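Gallery: small fingers, thin handles

Notes and photos from the Lerkville bench, April

This page collects the visual record of the gripper comparison we ran in the spring. The written report has the tables. The gallery is meant for people who asked about cable routing, finger length and where things sit on the bench, and who would otherwise have to work it out from the drawings.

Two finger sets were compared on the same arm: the short black pair supplied by Pultoter and a longer padded pair from Sikona. The controller settings were left alone between sets. Each set was used for 50 picks per object at a closing width calibrated that morning. Heriberto Huamán wrote the test script and did the finger changes. Đinh supplied the bracket that lets both sets bolt to one plate.

Items for the thin-object group were chosen for poor grip geometry – narrow handles, low stiffness, little to hold on to near the balance point. Force was logged at the motor only. There is no fingertip sensing on either set, so the force column in the report should be read as an estimate.

Short fingers, thin-object group, green work surface: 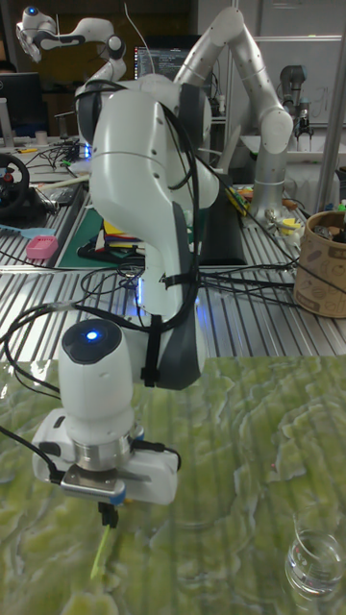
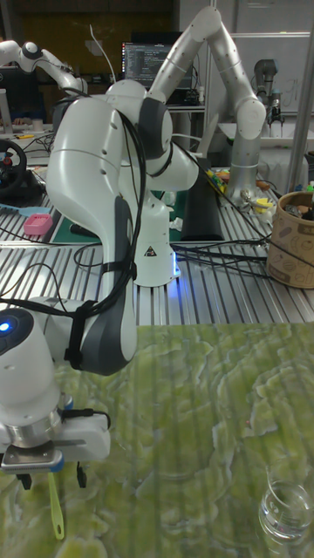
Finger length was the variable we expected to matter least, and it changed the results more than pad material did. The Sikona pair reaches farther past the plate and flexes at the tip when the load sits off center. The Pultoter pair flexes less, but it brings the gripper housing down close to whatever is being picked, and clearance to neighboring objects has to be planned for. The clear glass at the lower right corner of the green surface is the neighbor that matters in this layout. Depth readings on it were poor, so the script treats that corner as a fixed keep-out zone and does not rely on the camera to find the rim. The cable bundle strapped along the arm adds a second limit on wrist rotation. We set a software stop at 43 degrees from the home angle for both finger sets, which costs some approach directions on objects lying diagonally.

The full log has 551 entries, including aborted picks. Aborted picks are marked but not removed. Cycle times in the log include the return to home, so they are longer than the times quoted in the report – subtract the last column to compare them. The pads are rated by their supplier for around 4000 closings and were replaced once, before the thin-object group. Bracket drawings are on the downloads page under revision C.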